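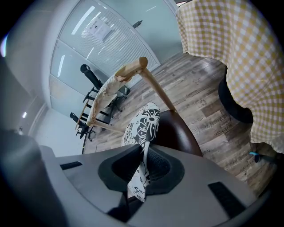 Black-and-white patterned cloth over a bar of the wooden drying rack, seen from the hand-held gripper. A beige cloth hangs on the same rack.

Gallery: Cloth on the Rack

Clodeck is our collection of cloth handling recordings made with a hand-held gripper. This page goes with the drying rack part of the work, which we ran in June at the Salcombe room. The full write-up is in the Sindau workshop notes. What follows is a shorter account of how the recordings were made and what the policy trained on them could do.

The question

We wanted to know how much the surroundings matter when a policy learns to put cloth on a rack and take it off again. Most of our earlier recordings were made at one bench with one plain backdrop. The policy trained on those did fine at the bench and poorly almost everywhere else. For this round we kept the task the same and let the rest vary.

The task

One piece of cloth goes over one bar of the rack, with enough hanging on each side that it stays put after release. The second half of the task is the reverse: take hold of the cloth, lift it clear of the bar and set it down on a table. We record the two halves as separate episodes. A person holds the gripper and does the task at a normal pace, and the camera on the gripper records the whole time.

We collected 300 episodes in total. Each was limited to 60 seconds, and most were much shorter. Episodes that ran over were kept but marked, and they were not used for training.

The rack

A light folding rack was a deliberate choice. It moves when touched, and a cloth pulled sideways will drag the bar along with it. Operators were told to let this happen and correct for it in the same episode. They were also told not to steady the rack with the free hand. A few did it anyway out of habit, and those episodes were redone.

The bars give the policy very little to aim at. They are thin, and from a wide-angle camera close to the cloth a bar can be hidden for most of the approach. In our view this is the hardest part of the task. The grip itself caused fewer failures than we expected.

The cloths

We used 13 cloths, from thin scarves to a heavy kitchen towel. About half had a bold print and the rest were a single color. Prints were included because an earlier version of the policy seemed to take dark shapes in a pattern for folds or edges. It would close on the middle of a cloth where there was nothing to pinch.

Cloths already on the rack were left there between episodes, so the free bar was not always in the same place. Furniture was left where it stood. The room was in use for other things during the week, and we did not clear it before recording.

Training

The policy takes the gripper camera view and the current opening width, and gives back a short run of motions. It has no depth input and no model of the cloth. We used the Després settings from our towel folding work without changes except for a longer action window. With the shorter window the policy tended to stop above the bar and hover.

Two versions were trained on the same number of episodes. One used only recordings with a single cloth and an otherwise bare rack. The other used the mixed recordings, with other cloths on the bars and the rack moved between episodes.

Results

We ran 39 trials with each version on a robot arm, in a room that was not part of the recordings. A trial counted as a success if the cloth was still on the bar when the arm had backed away.

The mixed version did clearly better at hanging. Its most common failure was a cloth placed with too little on the far side, so that it slid off after release. The single-cloth version failed earlier in the motion — it often went for a cloth that was already hanging, and in several trials it pulled that one down.

For taking cloth off the rack, we saw little difference between the two. Both managed the light cloths and both had trouble with the towel, which caught on the bar ends. We do not have enough trials to say more than that.

Printed cloths were no harder than plain ones for the mixed version. The single-cloth version still closed in the wrong place on prints now and then.

Limits

All recordings were made by a small group of people with similar habits, most of them right-handed. The rack was always fully open. We did not test wet cloth, which is heavier and clings to itself, and so the results should not be read as covering laundry in general.

Lighting was whatever the room had. Late Friday recordings are noticeably darker than the others, and we have left them in.

Files

Episodes are stored one folder per cloth, with hanging and removal kept apart. The marked overlong episodes are in their own folder. The trial sheets list the outcome and the type of failure for each run — please check the sheet before counting a dropped cloth as a grip failure, as many were placement errors.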